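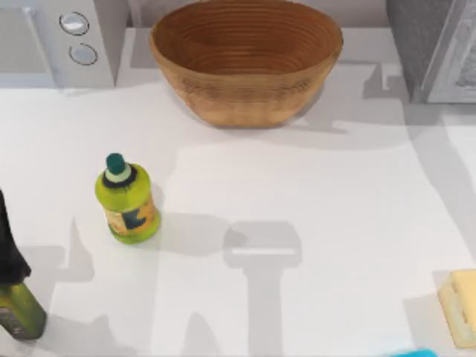
Big empty bowl, clear counter. The goal for February.

Kitchen counter tips, the quick version

Typing this between loads of laundry so bear with me. We moved the whole kitchen around last month and I learned a few things, mostly by doing them wrong first.

Start with the counter itself. Everything off. Everything. Put it on the floor, on the bed, wherever. Wipe with warm water and one drop of dish soap, then plain water, then a dry towel. The dry towel is the step I used to skip and it's why I had streaks for years.

Tea or coffee stains on a light counter: baking soda and water, thick like toothpaste. Leave it 6 minutes. Wipe, don't scrub. If the ring is still there do it again. Check your counter is ok with baking soda first, test in a back corner. No vinegar on stone, ever.

Sticky stuff from labels: cooking oil on a paper towel, leave it a bit, then soap. Works on jars too. I bought the Olent label spray and it was fine but the oil was just as good and I already had it.

Now putting things back. My rule is 4 things live on the counter and the rest earn a shelf. If you haven't touched it in 2 weeks, it goes in a cupboard. The blender went. I miss it less than I thought I would. 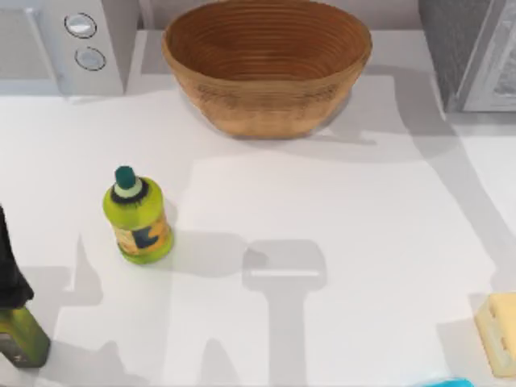
Crumbs next. They get under everything with feet. Unplug whatever it is, let it cool, slide it forward and run a dry pastry brush along the back where the counter meets the wall. Then a damp cloth. Once a week if you make a lot of toast, otherwise whenever you remeber.

Knobs and dials: cotton swab, barely damp. Not dripping! Go around the edge where the grease collects. If they pull off (check the manual) soak them in soapy water and dry them all the way before they go back on.

Wooden bowls and boards. Hand wash, quick, no soaking. Stand them on edge to dry so air gets at both sides. Food grade mineral oil when they start to look pale and thirsty. Rub it in, leave it overnight, wipe off the extra. Don't use olive oil, it goes off and then your salad smells like an old closet. Ask me how I know.

Woven baskets: shake outside first, then a soft brush, then a cloth wrung out hard. Dry in the shade. A liner helps if you keep onions in there becuase the skins get into every gap. I cut up an old pillowcase.

Fruit. Bananas away from everything else or the whole lot ripens at once. Lemons last way longer in the fridge. Tomatoes on the counter until ripe, then eat them.

Drawer liners, the Plerik kind you cut with scissors. Measure twice, I only measured once and now one drawer has a gap at the back where the rubber bands go to hide. Tape it down at the corners or it creeps.

Cords: twist tie, or the cardboard tube from a paper towel roll. Free. Ugly but it's in a cupboard.

Dish towels get their own hook and their own wash, hot, no fabric softener. Softener makes them push water around.

Somebody asked about the smell under the sink. Take the trash out, wipe the inside of the cabinet door (always the door), check the pipe for drips with a dry piece of tissue. Open box of baking soda in the back corner. Write the date on it. Mine says 9th February so I'll swap it in spring.

Oven trays next time, dryer is buzzing.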